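3.2 Collecting demonstrations by remote control

All demonstrations were recorded in the Stutarum kitchen simulator. The operator steers the gripper with a handheld controller, and joint angles and gripper state are logged at every control step. Two operators (R.C. and L.R.) each practiced for 45 minutes before recording. Of the demonstrations they gave, 73 were kept after review.

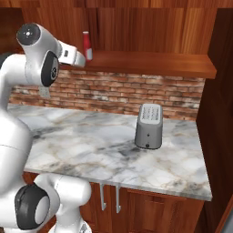
Figure 4. Simulated kitchen with the arm at the counter, gripper empty.

Remote control produces slower motions than guiding a real arm by hand, and the operators tend to pause before contact. We trimmed pauses only at the beginning of a recording, as those near an object often carry small corrections that the policy needs. Height was the main source of error. With the gripper level with the shelf edge, as in Figure 4, a target such as the red bottle calls for a short approach, while the toaster on the marble counter requires the operator to judge a descent from a single view. Following Ndlovu and Leone, we therefore let the operator lock the vertical axis during sideways motion. Demonstrations recorded with and without the lock were pooled for training, and the lock state was not given to the policy as an input.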